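# Waaka Tabletop Ambience Pack

Maintained by Elent. Release notes and corrections are handled by Aisyah Ong.

The pack contains 80 looping background tracks for tabletop role-playing sessions. Composition is by Teodoro Barrios and mixing by Puspita Pangaribuan. Each track runs up to 4 minutes and is supplied as WAV and MP3.

## Contents

- `loops/`: all tracks, sorted by setting (harbor, crypt, market, forest)
- `stingers/`: short cues for combat and discovery
- `tracks.csv`: title, key, tempo, loop point in samples
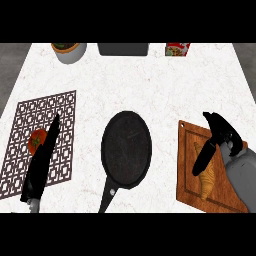 *Rendered tabletop with potted plant.*

Loop points were set by hand. Two harbor tracks have a soft click at the loop when played as MP3; use the WAV versions until the February update.

## License

Purchasers may use the tracks in private games and in streamed sessions, including monetized streams. Credit should read "Music: Waaka Ambience, Elent." Redistribution of the files, alone or within another sound library, is not permitted.

## Compatibility

Tested with the Nurkix and Wevano soundboards. Import `tracks.csv` before adding the audio folders.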